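I've been buying the Lindthorpe tray set for my repair bench since August, and I finally got tired of answering the same emails about it, so I'm putting it all on one page. You get yellow plastic trays plus a steel one for the middle of the table. 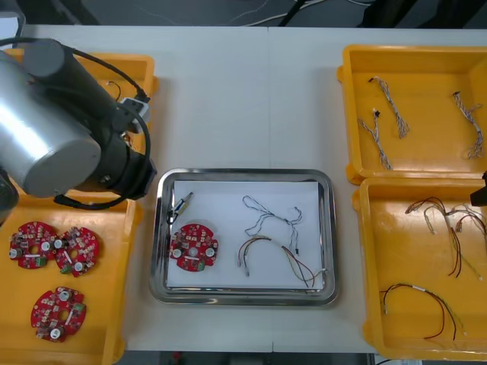

Sorting is where this set earns its money! I used to keep everything in one big box (never again). Now boards live together, and whatever I'm working on moves to the steel tray, where I lay down white paper so the little connectors show up, even next to a bunch of wire harnesses. The paper isn't in the box, by the way. Any plain sheet will do.

The yellow ones are shallow, so I can grab a part without digging.

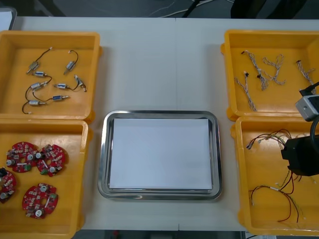 *Red round boards lower left, small metal parts with their leads upper left.*

**Set price:** 499 
**Item number:** 96 
**Minimum order:** 2 sets

I also keep a cloth handy for close work on terminals. It's a small thing, but I like a soft surface when I'm handling boards with screw terminals and spade ends.

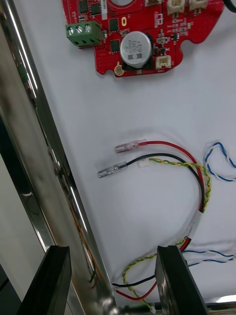 Petronella Gumede wrote in that she'd skip the cloth for harnesses with bare crimps, which snag on the weave, and stick with paper. Fair enough, mine have clear sleeves! Try both and see which one you like.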